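Ticket 1653: Big blue bowl won't stay popped up
Opened by Zawadi Nzioka, Skakness kitchen

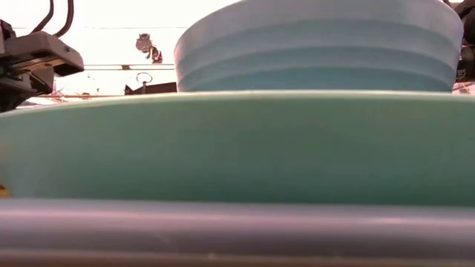 Hello again! My trouble is with the bigger of the two bowls we got in January for the salad table, the ones off the Flandasgate order. It's meant to stand up by itself once you've pushed the base out, and it does for a bit, then one side slumps and the dressing heads for the worktop (twice now, I was not popular). It's the pale blue one with the ridges stepping down it, behind the wide teal bowl. The teal one's been no bother at all.

Tried so far: warm water, then cold water, then leaving it upside down overnight with a plate on top. The plate was the best of them, I got a whole lunch out of it before it went again. Is it faulty, or am I doing it wrong?

Reply from Godfrey Tanui, 10.20 am
Hi Zawadi, could you press each ridge out from the inside with your thumbs, starting at the base and going all the way round before you move up to the next one? Most people shove the middle and hope.

Zawadi Nzioka, 2.45 pm
Well, I was a shover! Did it your way and it's held 2 kilos of potato salad since noon. Can you leave this open till tomorrow, please? We've got 81 for lunch and I'd like to see it get through that first.

Status: open, waiting on customer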